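Why Does the Back Row Hear Less? A Study of Sound in Our Classrooms
Final project report, Introduction to Building Science, Durport College

Background

Our group picked classroom sound because all four of us had the same complaint in the first month of the term. If you sit near the back of a room in the Clotley building, you miss the ends of words. You catch "the assignment is due on" and then lose the part you need! We wanted to know if that was just us being tired at eight in the morning, or if the rooms themselves were doing it.

When someone talks in a room, you hear their voice more than once. First comes the direct sound, straight from their mouth to your ear. Then come the reflections, which bounce off the walls, the ceiling, the floor and the desks. The early reflections help, since they add to the voice and make it fuller. The late ones smear one word into the next. How long the sound hangs around before it dies away is called reverberation time, and it became the thing we cared about most.

What we did

We chose two rooms on the same hallway. Room A has carpet and a tile ceiling. Room B has a hard floor, bare painted walls and a big whiteboard that takes up most of one side. They are close in size and seat the same number of people, so we felt good about comparing them.

In each room we did a listening test. One of us read lists of short, similar words (bat, back, bad, bath) from the front in a normal speaking voice, and our classmates wrote down what they heard from six different seats. Then we popped balloons and recorded how the sound faded. The balloon part was by far the most fun we had all term, and we got very good at warning the people next door.
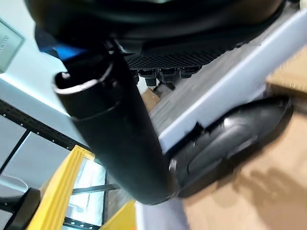

We repeated every test three times and averaged the results. The first set of recordings in Room B had to be thrown out. The ventilation came on halfway through, and the low hum covered the tail of the pop, which was the exact part we needed. After that we learned to listen to the room for a full minute before starting anything.

What we found

Room B was worse, and we could hear it before we looked at a single graph. The pop in Room A was over almost at once, like a book dropped on a bed. In Room B it rang. The listening tests matched. People in the front seats did well in both rooms, but in the back row of Room B they mixed up the ends of words again and again. Vowels came through fine. The trouble was with the quiet sounds like t, k, d and th, which carry so much of the meaning in English.

We then tried something we had read about in the Bangash handbook from the library, and hung thick blankets on the rear wall of Room B. The back row scores went up right away! We had expected to need blankets on every wall, so this was a great surprise. Our best guess is that the rear wall was sending the strongest late echo back to the people sitting closest to it.

Problems and limits

Our readers were tired by the end, and a tired voice drops at the ends of sentences. Some of our listeners had also started to remember the word lists. We shuffled the order, but new lists for each round would have been better. The rooms were half empty too, and a full class soaks up a lot of sound all by itself.

Next steps

We would love to test real panels in place of blankets. The Clerirer student fund takes small proposals in April, and we have started writing one for a set of fabric panels for the rear wall of Room B. We also want to try the same word lists with a full class in the seats and the ventilation running, the way the room is on a normal morning.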